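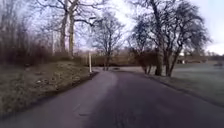
Leave the Small Roads Narrow

Every few years somebody proposes widening Zalley Road, and every few years I find myself at the meeting, usually near the back, usually hungry. The plan changes a little each time. The argument for it never does. The road is narrow, two cars have trouble getting past each other, and a modern town ought to have modern roads. I think the argument is wrong, and I want to set down why in more words than I get at a public microphone.

I should say where I stand. I live in Eston, I drive almost every day, and I have no special love of old things. I replaced my own windows with vinyl ones and would do it again. My view of narrow roads comes from using them, and from paying the taxes that keep them up.

Start with speed. People drive at the speed a road seems to ask for. Put them on a wide, straight road with good sight lines and they will go 45 whatever the sign says. Put them on a narrow one with trees close on both sides and a bend coming up, and most will slow down without thinking about it. They slow down because they can't see what is coming, and that is a sensible reason. When we widen a road and straighten the bend, we take away the thing that was making people careful. Then we spend years trying to put it back with signs, speed bumps and a police car parked by the church.

I have heard the reply that narrow roads are dangerous for people on foot. Some are. A narrow road with heavy traffic and no shoulder is a bad place to walk, and I wouldn't defend it. But Zalley Road doesn't carry heavy traffic. It carries the people who live along it, the mail, the school bus, and a few drivers who know it as a way around the light at the bottom of the hill. If it were wider and faster it would carry many more of that last kind. The shortcut would start to be worth taking. I can't see how a person walking a dog is better off with more cars going by at a higher speed, even with another few feet of pavement to share with them.

Then there is the cost, which gets less attention than it should. The money for widening often comes from outside the town, through a grant, and so it feels free. The money for keeping the road up afterward comes from us. Asphalt wears out. Water gets into the cracks, freezes, and opens them up, and then someone has to come out and patch them. A wider road has more surface to crack and more surface to patch. It needs more salt and takes longer to plow. It sheds more rain, and that rain has to go somewhere, and on our side of the hill it goes into basements.
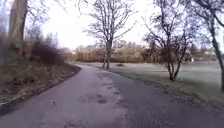 Alcides Pacheco, who ran a paving crew for 30 years before he retired, put it to me in a way I have repeated often. He said a town should only build as much road as it is willing to patch in a bad year. In a good year anybody can patch. It is in the year when the roof of the school goes, or the fire truck has to be replaced, that you find out how much road you can really afford. By that measure he thought most of the towns he had worked in were overbuilt, and he included ours.

He also told me that people are too quick to read a patched road as a failed road. A patch is maintenance. It isn't pretty, and it rattles the cup holder, but a back road with eight patches on it may have years of good use left. We look at it and see neglect, and we start talking about a full rebuild, and once we are talking about a full rebuild an engineer is hired and the engineer brings drawings of something wider. I don't blame the engineer. If you ask a firm to redesign a road, you will get a redesigned road.

I do want to be fair to the other side. Stavros Karagiannis, who lives at the upper end and has argued for widening as long as I have argued against it, has a point about ambulances. He waited for one with his mother in the house, and it met an oil truck coming the other way, and one of them had to back up. He says it felt like an hour. I believe him, and I don't think anyone should wave that away. But what solves his problem is a place to pull over. Two passing places, one near each end, would let an oil truck get out of the way without touching the rest of the road. They could be built in a season. I have suggested this to him, and he thinks it is a half measure. It is. I am in favor of half measures when the whole measure is bad.

The matter of trees comes up as well, and I try to keep it in its place, as it is the part that makes people roll their eyes. Widening would take out the bank along one side and a good number of the trees behind it. The plan calls for replanting. I have seen replanting. On Mendoza Street the new trees went in as sticks tied to posts, and a lot of them are still sticks. A tree that has held a bank together since before anyone on the planning board was born can't be swapped for one that came in a pot. The roots are doing work. They hold soil, they drink a good deal of water, and their shade keeps the road from baking in August. If we had to pay for those services we would list them in the budget.

I would feel differently if the town were growing fast out that way, but it isn't. The Skodau plant was supposed to bring new houses up the hill, and the plant closed before the houses were framed. What we have is a small road serving a small number of people, and it serves them well enough. Most of them, when asked, want the potholes filled and the ditch cleaned before the leaves clog it in November. They want the school bus to be able to turn around at the top. Those are cheap requests. We have put off all of them for years while we waited to hear about the grant.

So my proposal is a dull one. Fill the holes. Clean the ditch. Build the passing places. Cut back the branches that hide the sign at the lower bend. Leave the width alone, and put what is left over toward the sidewalks downtown, where people are walking in the street for want of anywhere else to go. The board takes comments by mail until the end of the month, and a short letter counts as much as a long one.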